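プレディエ工房 ロボット科
授業案内　｜　工房について　｜　受講の流れ　｜　アクセス　｜　お問い合わせ

工房について

プレディエは、週末と平日の夜に開いているロボットの教室です。対象は中学生から大人まで。電子工作の入門、機構設計、それからアームを使った「片づけ」の通年クラスがあり、このページでは主に三つ目のクラスについて書きます。見学に来る方の九割がそれを目当てにしているからです。

先にお断りしておくと、当工房は「ロボットが家事をしてくれる未来」をお約束していません。体験会のあとで保護者の方から「うちの子が作ったロボットは、いつ洗濯物をたたんでくれるようになりますか」と聞かれることがあります。正直な答えは「わかりません」です。たたんでいるように見える動画なら、半年も通えば撮れるでしょう。たたんでくれるロボットとなると、講師の私たちも持っていません。

はじまり

もとはジェルヴァジオ・ファグンデスが、勤め先の機械加工の会社を辞めたあとに借りた小さな作業場でした。旋盤を一台置いて、近所の子に部品の削り方を教えていたそうです。そこへ大学でロボット制御を教えていたアパレシーダ・アンドラーデが機材の相談に来て、相談が長引き、気がつくと夜の講座が始まっていました。プレディエという名前に深い意味はありません。由来を聞かれるたびにファグンデスが違う説明をするので、ここには書かないことにします。

当初の授業は、ライントレースカーを走らせて終わる、よくあるものでした。アンドラーデがこれに三か月で飽きました。線の上を走る車は線がないところでは何もできないし、家の中に線は引いてない、というのが言い分です。それで、柔らかいもの、形の決まらないもの、同じ置き方が二度とないものを相手にする課題に切り替えました。布です。

布は手ごわい相手です。箱やボトルなら、つかむ場所を決めて数値を合わせればそれなりに動きます。シャツは、つかんだ瞬間に別の形になります。受講生が最初の一か月で覚えるのは、たいていの場合、ため息のつき方です。

通年クラス「リダティス」

通年クラスの課題には「リダティス」という名前がついています。二本のアームを使い、作業面に散らばった衣類や小物を扱う課題です。受講生は自分の手でアームを操作して動作を記録し、その記録から動きを学習させ、最後に自分たちの目で採点します。

説明会では、学習の部分ばかりに質問が集まります。けれども一年のうちでいちばん時間がかかるのは記録です。昨期の受講生が残した動作の記録は1,069本でした。目標は2,000本だったので、半分をやっと超えたところです。パンフレットの初稿には「膨大なデータで学習」と書いてありましたが、ソランジェ・ホシャが赤ペンで消しました。研究所の規模から見れば膨大でも何でもなく、消されて当然だったと思います。
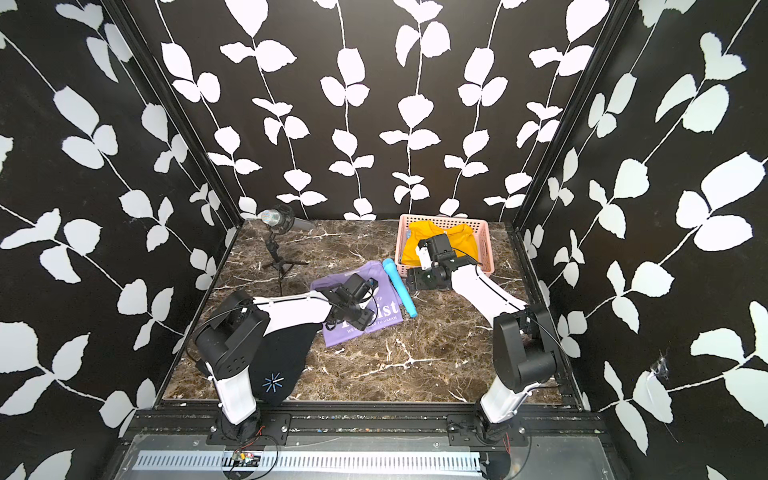
ホシャは記録の品質を受け持っています。受講生からはいちばん恐れられている講師です。操作がもたついた記録、途中で手を止めて考え込んだ記録、終わったことにして終わっていない記録を、彼女は容赦なく捨てます。先ほどの1,069本は捨てたあとの本数です。捨てる前の数は公開していません。公開すると受講生の士気に関わる、と本人が言っています。

捨てるかどうかの基準は、毎年受講生と一緒に決め直します。昨期に一番もめたのは「かごの縁に袖が引っかかったままの状態を、入ったと認めるか」でした。認める派と認めない派に分かれ、二週続けて授業の後半がつぶれました。結論は「認めない」です。引っかかった袖を認めると、機械は引っかけるのを覚えます。実際に覚えました。覚えた後の動きを見て、認める派だった受講生が自分から手を挙げて意見を変えたので、つぶれた時間も無駄ではなかったことにしています。

作業スペースの照明や置くものは、こちらであまり整えません。きれいに片づいた机で成功率が上がるのは当たり前で、その数字を家に持ち帰っても役に立たないというのが、工房の中では珍しく全員の意見が一致している点です。

数字の読み方

当工房の授業で、たぶん他の教室とかなり違うのはここです。リダティスでは学期末に、受講生が自分たちの機械を101回試します。100回でないのは、昔の受講生が数え間違えたのをそのまま続けているためです。昨期は78回が成功でした。

この78という数をどう読むかだけで、丸一日の授業をします。

高いと感じる方もいるでしょう。八割に近い、と言い換えればもっと高く聞こえます。ところが試したのは工房の中だけで、布も同じ籠も同じ、置き直したのも同じ受講生たちです。置き直す人が、知らず知らずのうちに、うまくいきやすい置き方をしていなかったと言い切れるでしょうか。ジュサラ・セイシャスはそこを疑い、別クラスの中学生に置き直しを頼みました。その分の結果は別に集計していて、見学の方には口頭でお伝えしています。ホームページに載せるとそこだけ切り取られるので、載せません。

失敗のほうも読みます。セイシャスの授業では、受講生は失敗した回の映像を見て、何が起きたかを自分の言葉で書きます。「布が滑った」と書くと差し戻されます。どの指から、どの時点で、どちらに、と聞かれます。「わからない」と書くのは構いません。むしろ、わからないのに理由を書いた人のほうが長く居残ることになります。

手首のカメラについて

アームの手先の近くにカメラをつけ、機械に手元を見せるやり方も授業で扱います。これについては、講師の間でも意見が割れています。

アンドラーデは賛成です。上や横から見るカメラでは、アーム自身が邪魔になって肝心のところが隠れる。手元から見れば指先と相手の関係がはっきりする、と言います。ファグンデスは懐疑的です。手首が動けば視界も丸ごと動くのだから、見えているからといって、どこにいるのかがわかるわけではないだろう、と。受講生には両方の話を聞かせたうえで、カメラを一台ずつ外して試してもらいます。

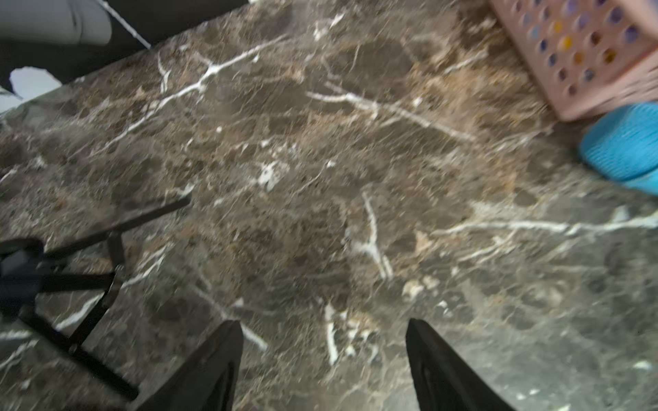

昨期の結論は出ていません。ある班では手首のカメラを外すと目に見えて下手になり、別の班ではたいして変わりませんでした。二つの班で記録の取り方が違っていたので、比べたこと自体に無理があったのかもしれません。今期はそこを揃えてやり直しています。揃えるのに一か月かかる見込みで、受講生からはすでに不満が出ています。

模様や反射で機械が勘違いをするかどうかも、よく話題になります。人間は床の模様を物だと思ってつかみに行ったりしませんが、機械がどう思っているのかは、つかみに行かれるまでわかりません。ここで「思っている」という言葉を使うと、ホシャに直されます。

競技会への参加

リダティスの受講生のうち希望者は、年に一度の「ストゥルビ杯」に出ています。小さな地域大会で、布を扱う部門ができたのは最近のことです。

参加を続けるかどうかは毎年議論になります。競技会には締め切りがあり、締め切りがあると人は見栄えのする動きを作ろうとします。昨期の班は、本番の前夜に速度を上げました。練習ではうまくいっていたそうです。本番では最初の一枚を作業面の外に放り出し、残りの時間はそれを取りに行けない機械をみんなで眺めて過ごしました。

審査員の一人だったヴォイチェフ・ヴィエチョレクが、大会のあと工房まで訪ねてきて、あの放り出し方は見たことがないと言いました。褒められたのかどうか、いまだに判断がついていません。彼はそのまま月曜の夜の講師になり、現在は機構設計を教えています。速度を上げたがる受講生が出ると、必ず彼のところへ相談に行かせます。

講師

ジェルヴァジオ・ファグンデス
代表。機械加工と安全講習を担当。新しい道具が届くと、まず返品の期限を確かめます。

アパレシーダ・アンドラーデ
制御、学習。リダティスの課題を作っています。工房では楽観的なほうですが、世間の基準ではそうでもありません。

ソランジェ・ホシャ
記録の品質管理、配線。動作の記録について質問がある方は、先に昨期の基準書を読んでください。

ジュサラ・セイシャス
評価、統計の初歩。中学生クラスの担任も兼ねています。

ヴォイチェフ・ヴィエチョレク
機構設計。月曜夜のみ。

設備と場所

教室はチャルネツカ通りのビルの二階にあります。一階は自転車屋で、そちらにロボットの質問をしても答えは返ってきません。階段が急なので、車いすやベビーカーでお越しの方は事前にご連絡ください。裏口のリフトを動かします。

一度に作業場へ入れるのは最大12名で、とよそのパンフレットのように書きたいところですが、日によって出ている機材が違うため定員は固定していません。狭いと感じた日はその場で講師に言ってください。班を二つに分けます。

アームが動いている間は、手を入れないこと。長い髪はまとめること。紐のついた上着は脱ぐこと。安全講習を受けていない方は、保護者の方も含めて、操作席に座れません。

よくいただくお問い合わせ

プログラミング未経験でも大丈夫ですか、というご質問が一番多いです。大丈夫です。ただし、未経験のまま一年を終えることはできません。記録だけやりたいという方も過去にいましたが、自分の記録がなぜ捨てられたのかを調べるうちに、結局コードを読むことになりました。

就職や進学に有利ですか、というご質問もあります。修了生の進路は把握している範囲でお話しできますが、当工房に通ったからそうなったのか、そういう人が当工房に通ってきたのかは区別がつきません。セイシャスの授業を受けた修了生なら、同じことを言うはずです。

家庭用のロボットを買うならどれがいいですか、とも聞かれます。お答えしていません。買う前に、実演の動画を音を消して、等倍速で、編集の切れ目を数えながら見ることをおすすめします。動画の隅に小さく再生倍率が書いてあることがあります。

見学

見学は月曜の夜19時から受け付けています。予約は不要ですが、うまく動いているところをご覧になれる保証はありません。昨期は見学の方が来ると失敗が増えるという説が受講生の間で流行しました。記録を調べたところ、裏付けは見つかりませんでした。見学の日の記録が少なすぎて、否定もできていません。

教室の入り口に、捨てた記録から選んだ映像を流している小さな画面があります。ホシャが毎月差し替えています。お待ちいただく間はそちらをどうぞ。

通年クラスの新規募集は12月に行います。申し込み用紙は受付にあり、志望動機の欄は空白でも構いません。

前のページへ戻る　｜　受講の流れを見る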